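Search this blog
Search

The back three at Drurnine, and why I think it should stay

Drurnine changed shape in December. The 4-4-2 had been in place since the club came up a division, and the switch to a 3-5-2 was made for the away match at Lunia on a Sunday, with two training sessions to prepare. I have now watched the recordings of every match since, some of them more than once, and the supporters' view that the new shape is too defensive doesn't match what I see.

In the 4-4-2, the full-backs received the ball level with the centre-backs and facing their own touchline. Any side that pressed with two forwards and a winger could lock play there. Jaltov did it for most of the first half in the home fixture, and both goals conceded came from turnovers inside 11 metres of the corner flag.

With three at the back the first pass has a spare man. Teodoro Tapia, on the left of the three, is left-footed and comfortable carrying the ball into midfield, so the opposing winger has to choose between stepping to him and holding the wing-back. Against Mollel the winger stepped up nearly every time, and the wing-back behind him was free to receive on the half-turn.
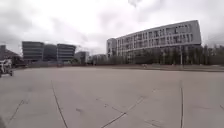

The weakness is the space outside the wide centre-backs when possession is lost. Lunia found it twice with early diagonals, and the recovery run from the right wing-back was late on both occasions. A deeper starting position from the holding midfielder would cover part of it, at some cost to the second-ball numbers further up.

I would also look at the corner routine. The zonal line was designed for four tall defenders and one of them is now on the bench. The near-post zone has been left to a forward, who tends to follow the ball.

Next post will cover the throw-ins.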